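## 4. First run in the simulator

Before a team may book the real arm of the Julport Robotics Club, it must finish this section on the computer. Please read each step to the end before you click.

**You need:** the Kurkley simulator already installed (section 2), the club settings file, and 40 minutes without hurry.

1. Start Kurkley and choose *Open world*. Select `block_table`.
2. Wait until the progress bar is gone. On the older laptops this can take long.
3. In the *Arm* menu, choose the arm on the table. The world contains two arms, and the second one must stay on *Idle*.
4. Press *Home*. The joint values in the side panel must stop changing before you continue.
5. Set the speed to 19 per cent.

> **Caution:** Never save a speed above 40 per cent in your team file. The same file is later loaded on the real arm, and it does not ask you again.

6. Type the target height, 200 mm, and press *Move above*.
7. Open the gripper fully. Then lower it with the arrow keys, in small steps, until the fingers are on both sides of the block.
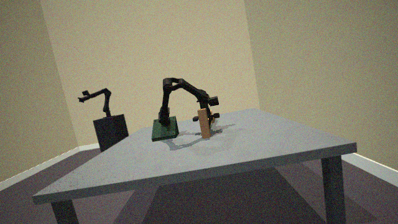
8. Close the gripper slowly. If the block jumps or falls, press *Reset world* and go back to step 4. Do not try to catch it with the arm.
9. Lift the block and hold it for 700 simulation steps. The counter is at the bottom of the side panel.
10. Save the run with your team name and send the log to Lertchai Inthanon.

**Note 1.** A grainy picture comes from the low render quality in our settings file. You may raise it in *View*, but the program becomes slower.

**Note 2.** If the view is tilted, you can work like this. To make it straight, press *Reset camera*. The joint values are not changed by it.

**Note 3.** Teams who use the Nwosu keypad must turn off the arrow keys first, otherwise each step is made twice.

Questions about the settings file go to Amancay Cabral, in the club room until the end of July. Continue with section 5, *Booking the real arm*.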